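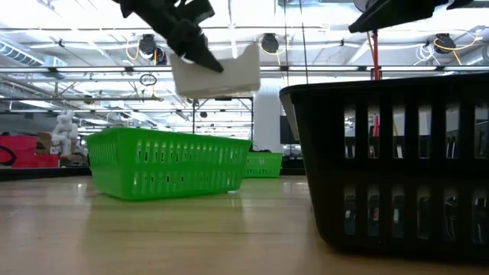

Karlijn Van Beek wrote to us that she had put off calling for the better part of a year, that she'd cleaned the house before our first visit so we wouldn't think badly of her, and that by lunchtime she was sitting on the floor of her own hall closet, laughing over a bag of mittens that hadn't fit anybody since her children were in grade school. "I thought you would make me throw things out," she said. "Mostly you asked me where I look for the scissors."

We have read that letter out loud to every new person who has joined us, and we're putting it first on this page because it says what we do better than we've ever managed to say it ourselves.

Who We Are

Pratilmont Home Organizing is a small company in Fulbridge. We help people sort, store and find the things they live with: closets, pantries, laundry rooms, garages, sewing corners, the drawer by the phone, the attic you've been meaning to get to. We also help with moves, both the packing end and the unpacking end, and with the slow and tender job of going through a parent's house when the time comes for that.

There are six of us. We all go out on jobs, including the two who also answer the phone and keep the books, so if you call in the middle of the day and get the machine, please do leave a message (and leave your number twice, slowly, if you would). We call back the same evening, and we really do like talking to people, so have a cup of something handy.

How It Started

The name comes from Pratilmont Street, where the company spent its first few years in a rented room over a shoe repair shop. The room smelled of polish and had a radiator that knocked all winter long. We moved out when we needed more space for sorting tables, and by then people knew us by the name, and it seemed a shame to have the sign repainted.

The early jobs were nearly all garages. People are willing to let a stranger see the garage long before they'll let anybody see the bedroom closet, and we understand that completely! A garage led to a basement, a basement led to a linen cupboard, and then a sister-in-law in Etutton would call and ask if we ever drove that far. We did, and we do. Etutton is now nearly half of our calendar, and we've come to know every place along the road where you can get a decent sandwich.

Since then we have worked in more than 700 homes. A few were big houses with room for everything and no place for anything, and a great many were apartments where the bicycle lives in the kitchen. We're fond of the apartments. A small place makes you decide things, and once the deciding is done you can feel it the minute you come through the door.

Our Shop Floor

The present shop is behind the old Choo bakery building, with 3,000 square feet all on one level and a wide back door for loading. Part of it is storage for customers who are between houses. The rest is what we call the floor, where we keep a changing stock of shelves, hooks, bins, baskets, drawer dividers and jars, much of it secondhand, which you are welcome to borrow and try at home before you buy.

We started the borrowing shelf after seeing how many households had a stack of brand-new containers, still in their stickers, that were a half inch too tall for the cabinet. It is such a discouraging thing to come home to. So now you can take a few sizes with you, live with them for a couple of weeks, and bring back the ones that don't suit. Please wipe them out first. If one cracks while you have it, tell us, and don't lie awake over it.

What a First Visit Is Like

The first visit takes a morning or an afternoon, and very little gets moved. We walk through with you and ask a lot of questions, some of which will sound nosy. Where do you drop your keys? Who folds the towels, and does that person mind? What do you buy again and again since you can't find the last one? Is there a cupboard you open with your foot ready to catch something?

Afterward we write up a plan, usually a page or so, in plain words, with a price at the bottom. You can hire us to carry out all of it or some of it, or you can thank us kindly and do it yourself over the holidays. Plenty of people do just that, and they send us pictures, and we put them up by the coffee pot.

Please don't tidy up for us. (Everybody does, Karlijn was in very good company.) A laundry pile on the stairs tells us that the hamper is in the wrong room. Mail on the piano tells us where you stand when you open it. If all of that has been whisked into a bedroom with the door shut, we'll have to ask you to describe it, and it takes so much longer.

On Throwing Things Out

We don't make anyone throw anything out. We'll ask about it, once, and we'll take your answer. We have labeled boxes "Not Yet" and put them on high shelves with a clear conscience, and some of those boxes are still up there and doing no harm to a soul.

When you do want to let things go, we take them along in the van. Dishes and bedding in good shape go to families setting up house in Fulbridge, books go to the library sale, and worn-out towels go to whoever has a new puppy. Paint, batteries and old medicine we can't carry, but we'll tell you where they're accepted and on which mornings.

When We Are Busiest

December is quiet on the home visits and very lively on the shop floor, what with people making room for company. Then the new year comes and the telephone doesn't stop. If you'd like a visit in the early part of the year, it's wise to call before the holidays, and if you've missed that, call anyway. Somebody always has a change of plans, and we keep a list.

Come By and See Us

The shop is open in the mornings, and in the afternoons whenever one of us is in. Park along the fence, come around to the back door, and knock hard, as we sometimes have the radio on. Bring the measurements of your shelf, and the depth as well as the width!

This page was last updated on January 23, 2023.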